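Ticket 3249: photo uploads hang in the Fovik shared album

Hi again! Svatopluk Čierny here. I tried what you suggested (cleared the cache, logged out, logged back in) and the album still stalls on anything bigger than 2000 KB. Smaller files go through fine, even on the slow Clindbridge connection at work. Attachments right here in the ticket load in seconds, so I don't think it's my browser.
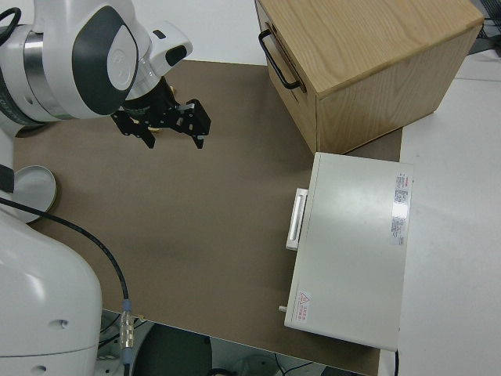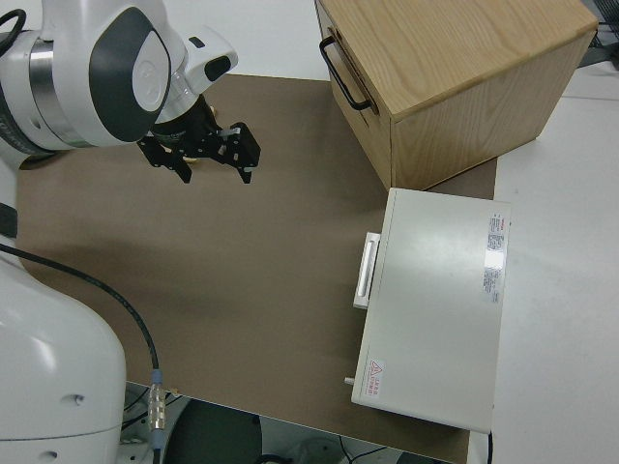 The error in the album is always code 1849, and the progress bar just sits there until I close the tab. I did find one odd thing – if I rename the album without the Š (it's called Šťastný), the upload gets a bit further before it quits! Could that be it? I'll leave the old album alone until I hear from you.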